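Marwat: frequently asked questions

What is Marwat?

Marwat is a method for testing how well a robot arm handles objects on a table when everything it sees comes from a simulator. It was developed inside the Plivow project in Flosmont. The name has no meaning; it was the label of the first folder.

Why do you test in simulation?

A trial on a real arm needs a person beside it who puts the objects back each time. In simulation we can repeat the same start exactly, change one thing, and look at the difference. For the first report we ran 2,283 episodes, and this would not have been possible for our group on hardware.

What does one episode look like?

The simulator places objects on a table in a furnished room. The policy receives the camera view and a short instruction, and it has 20 seconds to finish. Each start is repeated 5 times with different lighting, so that we can separate a bad plan from a bad view.
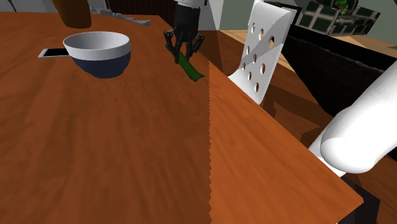
The limit of 20 seconds includes the time the policy needs to choose an object. If the arm is still moving at the end, we count the episode as failed, even when the object is already above its target. Some colleagues find this too strict — we kept it because softer rules were hard to apply the same way twice.

Do you remove renders with visible faults?

No. Seams in a texture, hard jumps in brightness and similar faults stay in the set. We only remove an episode if the physics breaks, for example when an object falls through the table.

How is success decided?

By the position of the object in the simulator, not by looking at the pictures. A small script called Testley reads the final state and writes pass or fail. It gives no partial points.

Did lighting matter?

Yes, more than we expected. Strong shadows across the table lowered the success rate by 15 percentage points compared with even light. Changing the colour of the table had a much smaller effect.

Will the results hold on a real robot?

We do not know yet. The order of the policies, from best to worst, may stay similar, but we would not trust the exact rates. A comparison on hardware is planned for January.

Can I use my own objects?

Yes, if you have a closed mesh and a realistic mass. Please check the friction value also. The default is too high for smooth plastic, and the gripper will look better than it is.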